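4.2 Preparing the tables and plots

All results in this section were produced from one flat file, which we exported from the Jomen logging tool and cleaned before any analysis. The raw export had 2048 rows. We removed the rows with a missing trial number and the rows where the start time was later than the end time, and 1546 rows remained. The same file was used for every table, so the totals should agree between them.

For each of the 14 object types we report the median duration and the interquartile range. We did not use the mean, as a small number of very long trials pulled it upwards and made the groups hard to compare. In the plots, the groups are ordered by median and not by name. An earlier version with alphabetical order was difficult to read when printed.

The Burnberg and Bralent sites used different date formats until October, and this caused a problem when we merged their files. We corrected it by reading all dates as text first and converting them site by site. The Chidiac records needed no such correction. Readers who want to repeat the merge should run the steps in the order given in the appendix.

We kept the axis limits the same in all panels of a plot, even where this leaves white space in some of them. Labels are set in 16 point type. Figure 3 shows a C-clamp held by the gripper at its swivel pad.

Figure 3. Robot arm and C-clamp on a wooden board.

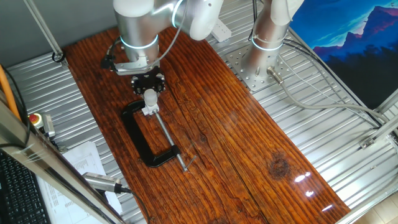

4.3 Missing values

Empty cells were left empty and were not replaced by zero.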